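Wakutier Dual-Arm Kitchen Cell: Progress Report to Cerkitz
Reporting period ending 2023-12-21

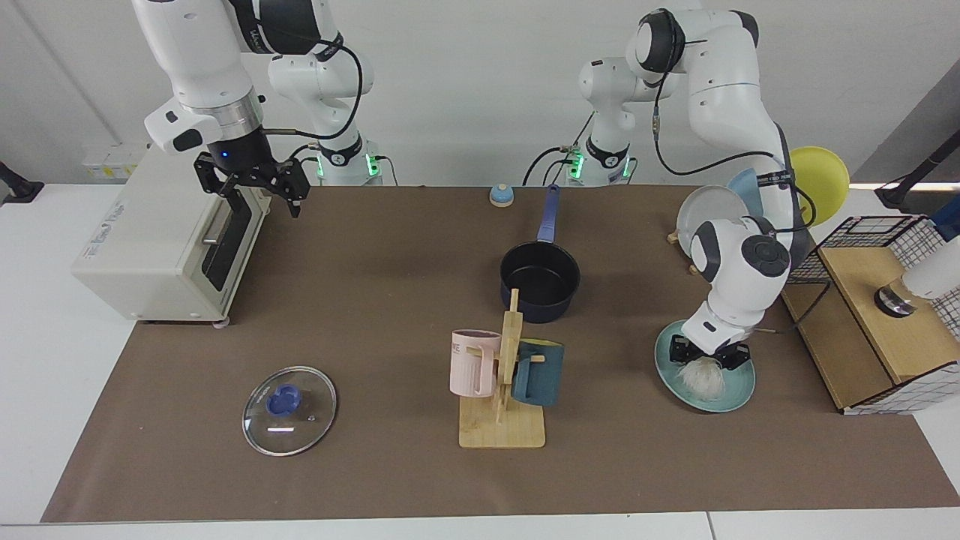

Figure 1. Dual-arm cell during kitchen work, right gripper above the toaster oven, left gripper at the teal plate.

1. Status

Work package 2 is behind plan by 17 working days. The delay comes from a gripper fault on the left arm, described in section 2. Data collection on the right arm was not affected. Spending remains within the approved budget.

2. Fault

Of 166 logged runs in the period, 4 ended in an unplanned stop. In all 4 the left arm kept moving down after the gripper had met the plate. The force limit tripped and the controller held position with the fingers closed. No one was inside the marked zone at the time. One plate was chipped and has been replaced.

The first two stops were logged as operator error. That entry was wrong and has been corrected. The third stop took place with no operator input, and the cell was shut down the same day.

3. Cause

The height offset for the left gripper was set in August with the old fingertips. The replacement tips from Tronar are 2 mm longer. The offset table was updated for the right arm only. On tasks that end in free space the error has no effect. On tasks that press a held item against a plate, the arm aims below the plate surface.

A second matter was found during the review. After a force stop, the Mabaso control software allowed a restart without a new height check. This did not cause the fault, but it allowed the fourth stop, which came during a test restart at low speed.

4. Action taken

Left offset measured again and entered. Restart after a force stop now requires a height check on both arms. Fingertip changes are recorded on the same sheet as the offsets.

5. Open items

Cable wear at the left wrist has not yet been inspected. The force limit is still at the factory value; a lower value for plate tasks will be tested next period. We request that the milestone for work package 2 be moved by 17 working days, with no change in cost.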